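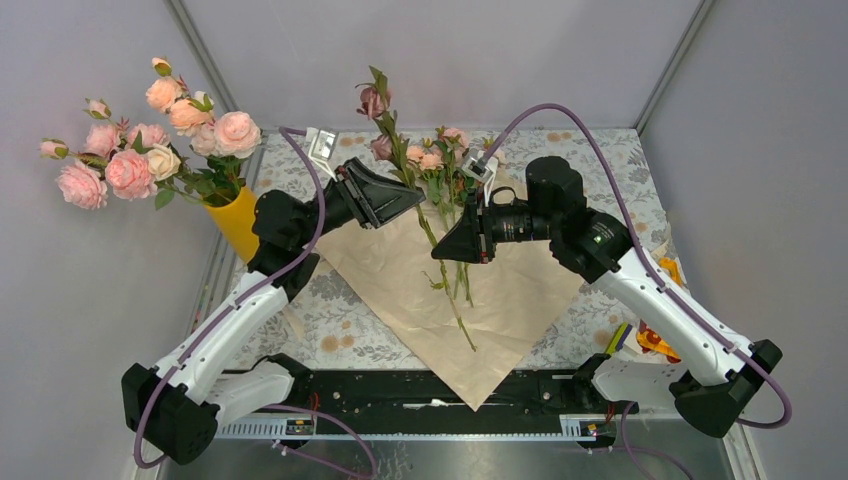

Silviu Nedelcu has run a flower shop since before Sindeo held its first open day, and he came to this one with his arms folded. "They told me it makes a bouquet," he says. "I make one while I'm on the phone."

Nesma El Fassi, who looks after the Flolleo project, doesn't argue the point. She says the two arms have handled 324 stems so far, all of them artificial. Would real ones survive? "We'll try in July," she says. "I'm not promising anything."

Nedelcu asked what the pair would cost a shop like his and got no figure. "So I've driven over on a Sunday to watch artificial roses," he says. He stayed for the second run, though, and asked her to ring him when the real ones arrive.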